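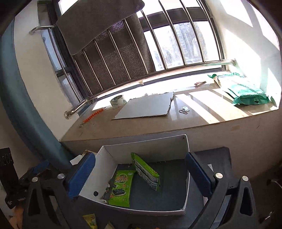
Several users of the first edition asked whether they must throw away every episode where the packet slips. Prerko wrote that they should be kept, if the operator grasps again within the same episode, and that the previous text was not clear on this point. We agree, and step 5 is changed.

4.2 Recording pick-and-place episodes with the hand-held gripper

Before you start, finish the calibration in section 4.1. Do not change the finger pads between calibration and recording.

1. Put the open box on a flat surface, where you can reach it without stretching the arm. A windowsill or a counter is good.

2. Choose the packets for the session. Light snack packets are suitable for the first task. Leave other small things on the surface if they are normally there. The model must learn to work with them.

3. Hold the gripper with both fingers open and wait 3 seconds. The software uses this moment to find the start of the episode.

4. Move to the packet, close the fingers slowly, lift, and place. Keep the same speed as in daily life. Very slow motion gives poor examples.

5. If the packet slips, do not stop the recording. Open the fingers, go back and grasp again. Delete the episode only if the packet falls out of your reach.

6. After every 31 episodes, check the free space on the card and wipe the lens with a dry cloth.

Note: Bright sun through a window is allowed, but record also with the curtain closed or in the evening. A set made only in one light will give a weak policy. The Colarau site had this trouble in May and had to record again.

Note: For one new object, some 1000 episodes are enough for the first training. Divide them between 6 operators if you can.

Caution: Keep your thumb behind the finger joints when the gripper closes. The joint can pinch the skin.

Caution: Do not pull the packet by its sealed edge with force. It may open, and crumbs can enter the finger joints.

When the session is finished, upload the episodes to the Bostusau server as described in section 4.3. The card must not be formatted before the upload shows "complete".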